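How to Read the Grain on a Pale Wood Tabletop (and Clean It Properly)

I love a blond wood table. Once you start looking closely at one you can't stop, and the same five minutes of looking will tell you how to wipe it, dust it and polish it without leaving streaks all over the place!

You'll need:
Two soft cotton cloths (old T-shirts are perfect)
A bowl of lukewarm water
A drop of mild dish soap
A lamp you can move around

Step 1: Find the grain

Clear everything off and set your lamp low at one side. Tip your head until you catch the shine on the finish, then look just past it, where the lines show up best. Straight grain runs in fine, even lines. Cathedral grain is the showy one — big looping ovals and arches, one inside the other. Lots of tabletops have both, and I think those are the prettiest.
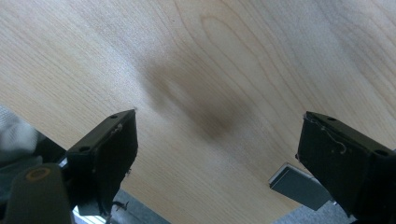
Straight grain on the left, cathedral loops through the middle and right.

Step 2: Dust first

Fold a dry cloth into a pad and go over the whole top in long, light strokes. Follow the straight lines. When you get to the loops, don't try to trace them (I did this for years, and it takes forever), just keep going in the same direction as the straight part.

Step 3: Damp wipe

Put one drop of soap in the bowl, dip the second cloth and wring it out hard. It should feel barely damp. Work from the far edge toward you, overlapping each stroke a little. Veneer hates puddles, so go especially easy along the edges and seams.

Step 4: Dry and check

Dry straight away with the first cloth, shaken out and turned to a clean side. Now bring the lamp back and look across the surface from a few different spots. Streaks love to hide in the glare! If something looks dark, move the lamp before you start rubbing, in case it's only a shadow.

How often?

I dust mine every couple of days and do the damp wipe when it needs it, more in July when the windows are open. Skip the furniture polish until you've tested it underneath — some leave a yellow cast on pale wood.

Hazel Zamora
Updated 6th March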